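Protokoll der Mitgliederversammlung
Kanu- und Wanderfreunde Brendow

Sonntag, 13. September 2020, Bootshaus, großer Raum
Beginn 10:30 Uhr, Protokoll: Schriftführung

TOP 1 Begrüßung
Der Vorstand begrüßt 31 Mitglieder, darunter erfreulich viele aus der Jugendgruppe. Die Versammlung ist beschlussfähig. Die Tagesordnung wird ohne Änderung angenommen.

TOP 2 Rückblick auf den Sommer
Was für eine Saison trotz allem! Im Fahrtenbuch stehen 657 Kilometer allein auf der Nivton, so viel wie noch nie. Die Nachtfahrt zur Mühleninsel war nach zwei Tagen ausgebucht und soll unbedingt wiederholt werden (Wunsch der Jugend: mit Lagerfeuer und einer Stunde mehr Schlaf am nächsten Morgen). Besonders gelobt wird die neue Einstiegsstelle, an der jetzt auch die schweren Kanadier gut ins Wasser kommen.

TOP 3 Kasse
Der Kassenbericht liegt aus. Für die Bootspflege sind etwa 3.000 Euro eingeplant, davon geht der größere Teil in den Rumpf des alten Wanderzweiers "Roy". Eine Mehrheit möchte ihn auf jeden Fall behalten, er fährt einfach wunderbar! Der Kassenbericht wird einstimmig genehmigt.

TOP 4 Bootshaus
Das Dach ist dicht, die Tore laufen wieder leicht. Großer Beifall für den Arbeitseinsatz im Sommer. Im Waschraum soll neben der Flüssigseife weiterhin auch Stückseife ausliegen, das wurde mehrfach gewünscht. Papierhandtücher werden nachbestellt. Die Hygieneregeln hängen an der Tür und gelten auch für Gäste.
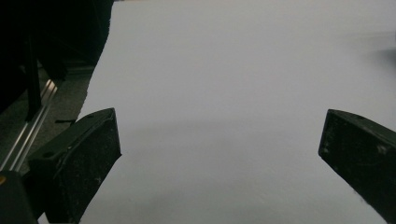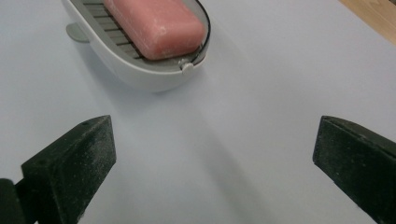
Zweites Bild: Seifenschale mit grauem Rippeneinsatz.

TOP 5 Herbstfahrt
Geplant ist eine Zweitagestour von Cetex flussabwärts zurück nach Brendow. Die Begeisterung ist groß, die Liste war noch während der Sitzung fast voll. Übernachtet wird in eigenen Zelten auf der Wiese am Wehr. Gruppen fahren mit Abstand los, Schwimmwesten sind Pflicht. Wer ein Auto mit Dachträger stellen kann, meldet sich bitte beim Fahrtenwart.

TOP 6 Anträge
Antrag der Jugendgruppe auf Anschaffung von zwei Wildwasserbooten: angenommen, keine Gegenstimme, drei Enthaltungen.
Antrag auf Verlegung des Vereinsabends auf 19 Uhr: abgelehnt.

TOP 7 Verschiedenes
Im Regal liegen noch Paddeljacken und ein einzelner Neoprenschuh, Größe 43. Das Abpaddeln findet im November statt, der Termin kommt per Rundmail. Kuchenspenden sind hochwillkommen!

Ende der Sitzung: 12:15 Uhr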